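I've worked in the kitchen at Calado for 4 years, and for most of that time the closest thing we had to automation was a dishwasher that beeped at you. Then in January our owner, Ezequiel Valdovinos, told us he was talking to Plasex about an arm for the prep kitchen. It would fetch from the fridge, put things away and keep the counter clear. Before any of it got bolted down we'd all sit around a laptop and look at the simulated version.

I went in ready to hate it. I'm a line cook, and I have opinions about people touching my fridge — let alone things that aren't people. But I watched, and what struck me was how much of my own day I was looking at. Open the door, find the chicken, get the lemon, shut the door. I do that so many times in a shift that I stopped noticing it years ago.

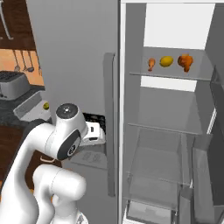
Tomás Peixoto, who runs our mornings, had the opposite reaction. He was quiet for a while and then asked what he'd be doing during those 30 minutes before service if he wasn't doing that. Good question! Ezequiel said "cooking," which got a laugh, but I don't think he'd thought about it much past that.

And this is where I get stuck, because fetching things is how I learned the job. When I started I couldn't have made you a sauce to save my life, but I knew where every container lived and when we were low on something, and people talked to me while I ran back and forth. Lovisa Eide taught me how to tell if fish was off with one hand on the fridge door (hers, so I couldn't leave). If the arm does the running, where does the next new kid stand? Who's yelling at them in a friendly way?

I'm not against the thing. My knees are 33 years old and feel older, and I'd happily never bend down to a bottom drawer again. I just want somebody to ask us before they decide which parts of the job are the boring parts. Some of the boring parts are where I do my thinking.

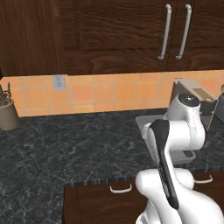 The simulated kitchen, with the arm by the sink-like basin and the toaster.

The counter was the part we argued over longest. Ours is never that clear, for one thing. Tomás wanted to know who gets to stand there when the arm's working, and whether you wait for it or it waits for you. That sounds petty until you've spent a dinner rush stepping around somebody. With a person you say "behind" and they shift a hip. I'd like to know what the arm does, and I'd like to know it before I'm holding a hot pan.

So I've asked Ezequiel for two things. Let us cooks write the list of what it fetches, and keep the new hire's first month the way it is now, running included. He said he'd bring both up with Plasex, and I plan to keep bugging him until he does.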